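8 March 2008

Today I gave the talk about the internship to the second-year students, and I want to write it down before I forget how it went. The room was on the third floor, the small one with the bad heating. I had prepared for 2000 seconds of speaking, because I measured it at home with the kitchen clock, but in the room I spoke much faster and was finished before I had drunk my water.

I told them first about the application. You write to the placement office, you choose three firms, and then you wait. I chose Zemholm in the first place, Ollby in the second, and I do not remember the third any more. My form had the number 2694, and I still know it by heart, as I had to say it on the telephone every time I called. They answered me in August, when I had already stopped hoping and had promised my aunt to help with the plums.

It was Ollby who took me. I was a little disappointed at that time, and I said this to the students also. A girl in the front row looked worried when she heard it. I should have explained better that the disappointment lasted only until the second week.

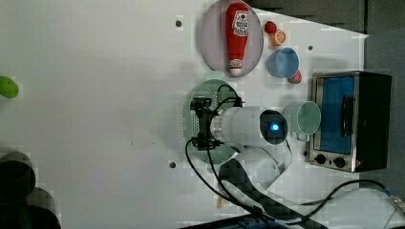 Then came the questions, and these were more difficult than the talk. One boy wanted to know if the internship is paid. I said it is paid, but the money comes at the end of the second month, so one must bring enough for the rent and the bus card. Another asked if one must speak the local language. I told him about my first morning, when I had learned a long polite sentence to greet the department, and the head of it answered me in English before I came to the verb. After this I kept the sentence for the lady in the bakery, who was more patient.

Somebody asked about the housing. I had a room in Plesach, 26 minutes by train from the office, in a building from 1986 with very thin walls. I learned a lot of vocabulary through these walls. I would advise everybody to look for a room on the same side of the river as the office, and I wrote it on the board, with the name of the train line. Later I saw that I had written "rever". It stayed there the whole time.

What I did not say well was the part about the report. The university wants it in four weeks after the return, signed by the firm, with the stamp. I got my stamp only on the last afternoon, as the person with the key to the stamp drawer was on vacation. I said to them "ask for the stamp early" and they laughed, but I meant it seriously.

The teacher thanked me and asked if I would come again in the fall. I said yes too quickly. I must remember to make the slides with bigger letters, and to bring the old contract so that they can see what they are signing.

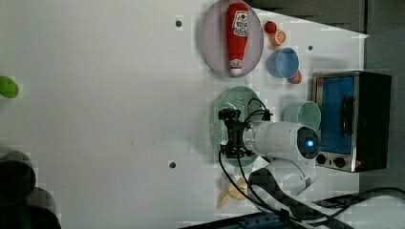
*Ketchup bottle on the plate, blue cup on its side.*

In the evening I read again the letter from Căpraru. They offer six months, beginning in August, in the planning department. The work would be similar to what I did at Ollby, with more responsibility and the same kind of desk, I suppose. I have until the end of the month to answer. My head says that I should finish the thesis first. But all afternoon I was telling other people to go, with my voice quite sure, and on the bus home I noticed that I was also listening to it.

I will ask tomorrow if the thesis can be moved by one semester. I also need a new copy of my grades, and the photo for the form, since the old one has the haircut from Plesach. The shoes are still wet from this morning, I put newspaper in them.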